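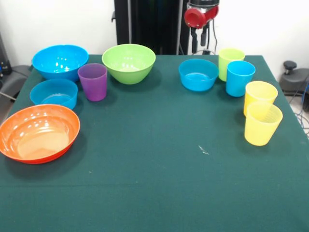
What does the Arngate medal set cover?
It covers the struck and cast medals issued by the Arngate workshop, with one row per design and one row per known die.

Contents

The set has 1,642 rows in designs.csv and 586 rows in dies.csv. A design can have several dies, and 7 dies have no matching design. Those are kept with the design_id field left blank.

Main fields

design_id: short code, never reused
engraver: surname first, as signed on the piece
diameter_mm: measured across the widest point, without the loop
metal: bronze, silver, white metal or unknown
edge: plain, reeded or lettered
source: ledger page or catalog number

Where the data comes from

Most entries were typed from the McPhee ledgers, which list dies by the month they were cut. Gaps were filled from the Gamermont sale catalog. If the two disagree on a diameter, the ledger figure is used and the catalog figure goes in notes.

Known problems

Engraver names before the second ledger are often initials only. "R.M." may be two different people. Plaster models are not included, even where a ledger mentions one. Weights were dropped in March after 4 of the source pages turned out to use mixed units.

Use

Both files are UTF-8 with commas. Load dies.csv after designs.csv if your database checks keys. Cite as Arngate Medals, Beltotness release, 2024-10-07.

Corrections go to Leena Savolainen with the design_id and a ledger page.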